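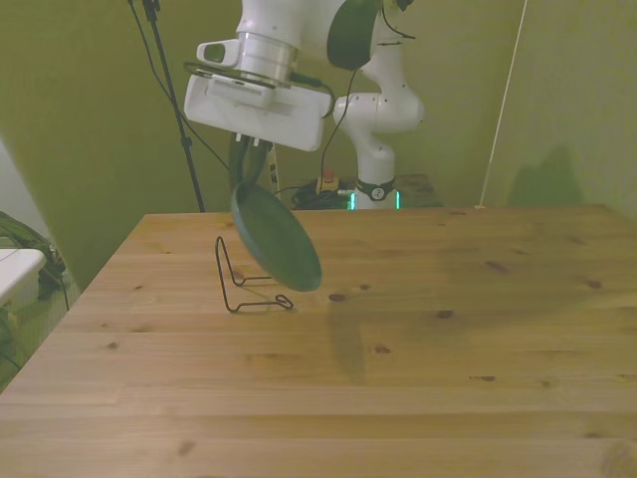
Doaa Morsy

The dish-rack task was placed on hold in July following a grip fault that recurred over two consecutive sessions. I have since been asked by several readers for an account of it, and the following is drawn from my own log. It concerns one arm, one frying pan and one wire stand, and it should not be read as a general finding about the equipment.

The task is simple to state. The arm picks up the pan by its handle, turns it on edge, carries it to the stand and lowers it into the wire loops. The gripper then opens and the arm withdraws. In the Pundano project this sequence is listed as task 6, and it had been regarded as one of the easier entries. The bowls in task 5 had given considerably more trouble up to that point.

The fault appeared at the lowering stage. With the pan held on edge and its rim near the tabletop, the fingers kept their hold on the handle but no longer kept the handle at a fixed angle. The pan rotated slowly between them. On the first occasion the rotation was small, and the rim met the base of the stand instead of passing into it. The controller read the contact as a successful placement and opened the gripper. The pan fell onto its side, struck the stand and carried it a short distance across the boards. I was standing outside the marked area and there was no injury. The table received a dent near one of the knots, which has been left as it is.

I wish to record that my first response was the wrong one. I assumed that the pan had been picked up badly, reset the stand, and ran the task again without changing anything. The second run finished normally. So did the third. On that basis I entered the event in the log as a single bad grasp and continued.

The fault returned the next morning at 9, on the first run of the session, and this time the result was more serious. The rim caught under the back loop of the stand. The controller did not read this as contact at all, and the arm continued downward with the pan wedged against the wire. I pressed the emergency stop. The arm halted, but the fingers remained closed under load, and the pan could not be taken out by hand without putting force on the wrist. We released it by supporting the pan from underneath and opening the gripper from the service menu, a step that requires two people. I had been working alone until then and had to wait for a colleague from the Hedero group to come down the hall.

It was during that wait that I noticed where the emergency stop was. The button sits just above the cables near the base of the arm. From the operator's chair it can be reached only by going around the corner of the table, and a person doing so passes within the reach of the elbow. The placement had been carried over from an earlier layout in which the chair stood on the other side. I had signed the layout sheet for the present arrangement and had not raised the matter.

The causes, as far as they have been established, are as follows. The handle is long. The fingers are short, and they close on the handle at a point well away from the body of the pan. The weight of the pan therefore acts as a lever on a small area of contact. The grip force had been set for a lighter pan used in the spring and had not been changed when the present one was brought in. A worn finger pad was also found on one side, though I am not able to say how much it contributed.

The check for a finished placement was a separate weakness. It looked for upward force at the wrist and for nothing else. Any object under the rim would have satisfied it, and a sideways load, such as that from a caught rim, was ignored completely.

The following changes have been made.

The grasp point has been moved closer to the body of the pan, and the grip force is now set per object and shown on the start screen. The finger pads have been replaced with a set from Ocampo, and their condition is checked before each session.

Placement is confirmed by height as well as by force. If the wrist is higher than expected when contact is read, the gripper stays closed and the arm waits for the operator. Sideways load now stops the motion.

A second emergency stop has been ordered for the operator's side of the table. Until it is fitted, task 6 is run only with two people present, one of whom remains beside the existing button and outside the reach of the arm.

One question is still open. The stand is not fixed to the table, and I had favored clamping it down. My colleague pointed out – correctly, in my view – that a stand that can slide gives way when something goes wrong, and a clamped one would pass the whole load to the wrist. The matter has been sent to the Grondatar safety contact with both opinions attached. I will add the reply to this post when it is received.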